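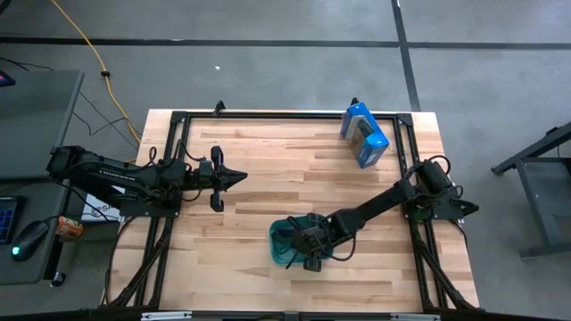

3.2 Variação de cor e aceitação pelos compradores

A classificação visual da madeira serrada continua a ser feita, na maior parte das serrações de pequena dimensão, por operadores sem instrumento de medição. Na serração de Nukstead, os lotes destinados a tampos são separados em 5 classes de tonalidade antes da colagem. Em Gukberg a separação foi abandonada em 1938 e as ripas seguem para a prensa pela ordem em que saem da secagem.

O inquérito recolheu 1393 respostas válidas. Os inquiridos avaliaram a uniformidade da cor, a presença de veios escuros e o preço que considerariam justo. A alternância entre ripas claras e ripas cor de mel, com alguns veios mais escuros, como no tampo da Figura 2, foi tratada no questionário como categoria própria, separada da cor uniforme e do contraste forte.

Os compradores profissionais penalizaram o contraste forte, mas não distinguiram de forma significativa as outras duas categorias. Entre os compradores domésticos, a preferência dependeu sobretudo do acabamento previsto: quem tencionava aplicar óleo aceitou melhor a variação do que quem tencionava envernizar. O local de compra, Nukstead ou Kalier, não alterou este resultado.

A idade da árvore e a posição da peça no tronco explicam parte da diferença de tonalidade entre ripas do mesmo lote. O tempo de armazenamento ao ar livre também contribui, embora os registos de Gukberg não permitam isolar esse efeito. As respostas sem indicação do acabamento foram excluídas da comparação entre categorias e constam do anexo.

Figura 2. Tampo de ripas de madeira com alternância de tons claros e cor de mel.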